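December 13, 2021
Work notes, Trodia valuation. Business interest in a marital estate. Kept by S. Liem's desk, copy to Tyyne Miettinen.

Picked up where the November notes left off. Open items then were the normalization schedule, the shareholder loan, and the choice of a valuation date. Date is settled: counsel for both sides agreed to date of separation for the business, date of hearing for the bank accounts. Memo from Gheorghița Tudose is in the correspondence folder. Do not mix the two dates in one schedule again.

Normalization, owner compensation. General ledger has the owner's salary in two accounts, 6010 and 6085. The second one is labeled "management, other" and was left out of the first pass. Reposted. Reasonable compensation still rests on the survey data Tyyne pulled, and the job match is weak. The survey category assumes a full-time general manager. Deposition transcript has the owner also doing estimating and purchasing. Options are to blend two categories by hours or to stay with one and explain the gap in the report. I prefer the blend. Tyyne prefers one category. Not resolved. Run both and see how far the value moves before arguing about it.

Perquisites. Went through the credit card statements line by line. 486 transactions in the review period. Coded each as business, personal, or unclear. 122 are unclear, mostly fuel and meals with no receipt. Have not applied a percentage to the unclear group and do not want to without support. Request to Heiskanen (outside bookkeepers) for the receipt binder went out this morning. If the binder does not exist, the unclear items get their own column and the trier of fact can decide. 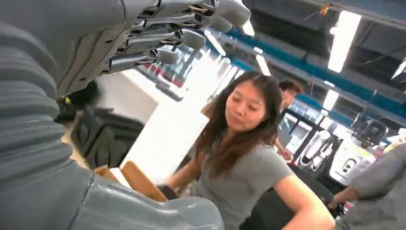 Shareholder loan. Books show a balance due from owner, no note, no interest accrued, no repayment schedule. Tax returns carry the same balance on Schedule L, so at least the two agree with each other. Traced the last 11 draws to the joint checking account. All cleared within two business days of leaving the company account. Working position: treat as distributions for the cash flow available for support, and keep the receivable out of the adjusted balance sheet. The two treatments have to match. If the receivable is left in the balance sheet and the draws are also counted as income, the same dollars go in twice. Pantelis Deligiannis caught exactly that in the opposing draft, page 9, and wants it in the rebuttal section.

Difference of $1,588 between the loan account and my tracing schedule. Found after lunch. A December insurance premium was paid by the company on a personal policy, booked to the loan account by journal entry, no cash draw. Added as a reconciling item. Schedule 4 now ties.

Inventory. Count sheets for the Urkbridge location are unsigned and the extension column has been typed over on two pages. Cost per unit on those pages does not agree to the vendor invoices from Skelolov. Direction of the error is not consistent, so no inference from it yet. Asked Gheorghița to add the native spreadsheet file to the next document request, with metadata. PDF is no use for this.
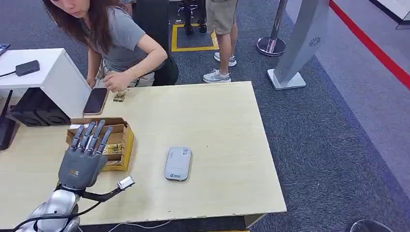
Capitalization rate. Build-up only, no separate size adjustment beyond what is already in the source table. Company-specific premium is the part that will get attacked. Wrote out the factors in words before putting a number on any of them: customer concentration, dependence on owner, lease expiring with no renewal option, no audited statements. Concentration and owner dependence overlap here, as the top customer is a personal contact of the owner. Scored them together. Note to Seija Seppälä for second review: please check that nothing in the premium is also taken as a reduction in the projected cash flow. Lease is the likely place.

Personal versus enterprise goodwill. Counsel has not told us whether the split is wanted. Not starting it until there is an instruction in writing. The owner dependence analysis would be the base for it, so the interview notes need to be kept clean and indexed now.

Software note. The schedule template still rounds at the line level, which throws the totals off by a dollar or two in Schedules 2 and 7. Changed to round at presentation only. Older copies on the shared drive have not been fixed. Use the version ending in "r3".

To do
Run compensation both ways, save as separate tabs
Chase Heiskanen on the receipt binder
Rebuttal paragraph on the double count, draft to Pantelis
Lease abstract to Seija with the cap rate tab
Re-index interview notes, owner and shop foreman
Pull the policy declaration page for the insurance premium, file behind Schedule 4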